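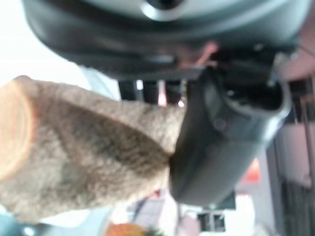

I have been putting off clearing the living room since December, and it was the soft things that kept defeating me. You pick one up to move it and five minutes later you are sitting on the floor with it in your lap, thinking about where it came from. The fuzzy tan one with the darker brown band across its middle and the peachy orange end got me that way again this morning. It has that short speckled sort of fluff that looks like it belongs on a stuffed toy, and I am simply not able to put a thing like that in a bag for the thrift store. So it stays, and so do most of its friends.

My neighbor Jozef Postma, who is much stricter than I am, told me to do one surface at a time and to leave the room between surfaces. I managed 2 before lunch, with a good long coffee in the middle, and I was rather pleased with myself – until I turned to the coffee table.
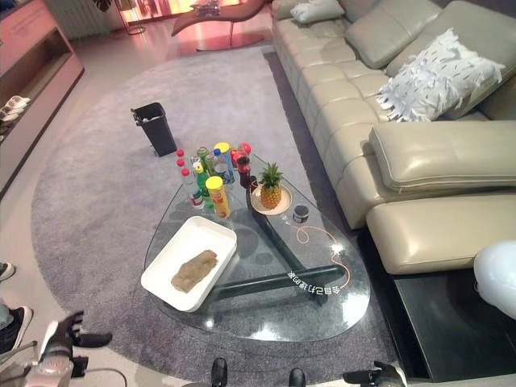 People love to fill a table, and I have never been able to stop them. I buy drinks for 6 when 3 are coming, and then everyone brings a bottle anyway. The water, the cola and the green soda bottles have all drifted together toward the back of the glass, with the yellow snack can out in front, and the pineapple has its own round plate like the guest of honor. I keep meaning to cut it up, but it looks so cheerful standing there with its spiky crown that I put it off another day. The bottles will go to the kitchen tonight, the white tray needs a wash, and then I want to give the glass a proper wipe with vinegar and an old cotton T-shirt, the way my mother did hers. After that comes the rug, and I will need help with the table for that one.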